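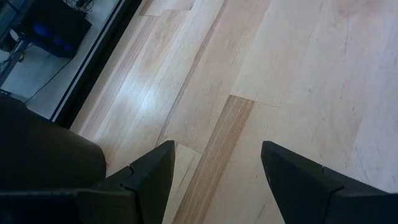
Lutfa wanted the table sold before July. Nuwan said fine and then did nothing for two weeks, so she called Pranab Mollah, who had the truck.

Pranab came up the stairs at Sternside a little before six and stood in the doorway wiping his neck.

"That's the one from Livitz?"

"That's the one," Nuwan said.

Their father had built the top out of strips left over from the floor at the Livitz school. The boards were pale, cream and tan, set end to end, and one of them was darker than the rest. He had run short and used what he had. Their mother complained about the brown board for a year. After that she put the bread on it.

Pranab bent down and looked along the surface. He ran his thumb over a seam.

"Rajitha Selvanayagam would give you 156 for it," he said. "She's got the shop on Hamada now."

"Did she say that?" Lutfa asked.

"She said 150. I can get the six."

Nuwan went to the sink and filled a glass. He was forty-one and had eaten at that table until he was nineteen, always on the window side, with the brown board pointing at his stomach. When he was 11 he had tried to carve an N into it with a compass point. His father caught him after one stroke. He sanded the mark out that same night without saying anything, and in the morning he handed Nuwan the sandpaper and told him to do the rest of the board so it would match.

"It won't fit in the new place," Lutfa said. "I measured. You were there when I measured."

"I know."

"So?"

"So I know."

Pranab got down on the floor and looked at the legs. There were four bolts, all painted over. He asked for a wrench and Lutfa brought him the wrong size, then the right one. The first bolt gave. The second didn't. He lay on his back and swore at it quietly.

"Lieven Aerts has a saw," Nuwan said.

Lutfa looked at him. "What for?"

"He could take it down to size. Cut it on both sides of the brown board and leave a couple of pale ones. It'd go under the window."

"That's a bench."

"Then it's a bench."

She pulled out a chair and sat. She put her hand flat on the wood, moved it over to the brown board and left it there.

"He'd charge us," she said.

"He owes me for the gutters."

Pranab slid out from underneath with the wrench on his chest. "Do I keep going or not?"

"Keep going," Lutfa said. "It has to come down the stairs either way."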